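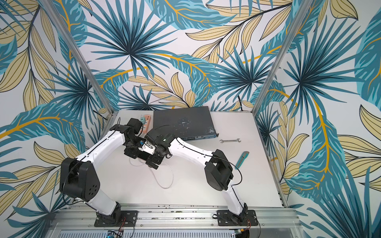
Workshop notebook, Kos building, March
Sheet 139: Pattern matching and seam shrinkage on printed papers

Purpose of entry

To record the results of the second hanging trial with Grunora paste on unlined and lined board, and to set down the procedure now in use for large-repeat papers. The first trial is on the previous sheet and should be read with this one. The earlier conclusion about soaking time is withdrawn; see under Soaking.

Materials

Printed paper from Gredard, roll width measured at 533 mm on receipt. The label gives a slightly lower figure. All rolls are from one batch, checked against the delivery note and against each other in daylight at the north window. One roll has a faint roller mark near the outer end, and that length has been set aside for practice cuts.

Lining paper: Cinero, medium weight, hung horizontally and left to dry over Sunday before any top paper was applied.

Paste: Grunora, mixed by weight on the bench scale to the strength printed on the packet for heavy papers. The old jug has been withdrawn from use because the markings have worn off. Please do not return it to the shelf.

Boards: primed plasterboard, filled and sanded at the joints. Boards A to D unlined, boards E to H lined, making 8 in all.

Method

Each board received one full width and one part width, with a butted seam between them. The seam was placed well away from the board joint so that any movement in the joint would not be read as movement in the paper. Lengths were cut with an allowance at head and foot, and the match was made at eye level. Working from the top edge was tried on board A and abandoned. A small error at the head is hidden by the trimming, whereas the same error at eye level is the first thing a visitor sees.

The paste was brushed from the centre outwards. The second edge of each length was pasted after moving it to the opposite side of the table, which keeps paste off the table edge and so off the printed face. The table was wiped between lengths.

Seams were rolled once, lightly, after the paper had begun to take. Board C was rolled twice through a misunderstanding and shows a slight polish along the seam. It has been kept as a reference and is marked on the reverse.

Soaking

In the first trial the lengths were folded and left to soak by judgement. This was unsatisfactory, as the second length on each board had usually waited longer than the first. The two had therefore expanded by different amounts when they were hung, and the pattern that met at eye level drifted apart towards the skirting.

In the present trial every length was given 7 minutes by the wall clock, with the start time pencilled on the back of the trimming allowance. The drift at the foot was no longer visible on any lined board. On unlined boards it was reduced but could still be found on B and D with a straight edge.

The previous sheet states that soaking time has no effect on the match. That statement was based on too few boards and should be struck through by whoever next has the earlier sheet open.

Observations after drying

Board A: match lost at the foot, as expected from the abandoned method. Seam closed.
Board B: seam open by a hair over the lower third. Primer visible when viewed from the side.
Board C: seam closed. Polish as noted above.
Board D: seam open near the head only. The edge of the paper at this point had dried before hanging and was pasted a second time.
Boards E, F and G: seams closed, match good over the whole height.
Board H: seam closed. One blister beneath the top paper, which sounds hollow when tapped. The lining was found to be lifting in the same place, so the fault lies with the lining and is not counted against the paste.

Discussion

The lined boards behaved better in every respect that matters to us. The Cinero lining takes up moisture at an even rate, and the top paper appears to shrink back more slowly over it. On primed board the water has only one way out and the edges pull.

A dark ground would show the open seam on board B from across a room. On pale grounds the same gap is tolerable, although it should not be passed on work which is leaving the building. Tinting the wall behind each seam with a thin wash was discussed and remains permissible on unlined work. It is not to be used as a substitute for lining where the schedule calls for lining.

Internal corners were not tested. The current practice stands: cut the length to turn the corner by a narrow margin, plumb a fresh line on the next wall and overlap. Some loss of match in the corner is accepted. Corner work will need a separate sheet, and the boards for it have not yet been made up.

Outstanding

Cut out and repair the blister on board H, keeping the removed piece.
Ask Gredard whether the label width is taken before or after trimming at the mill.
Repeat boards B and D with the primer thinned for the first coat.
Order a replacement seam roller. The present one has a flat on it and clicks.
Move the paste table away from the radiator before the next session.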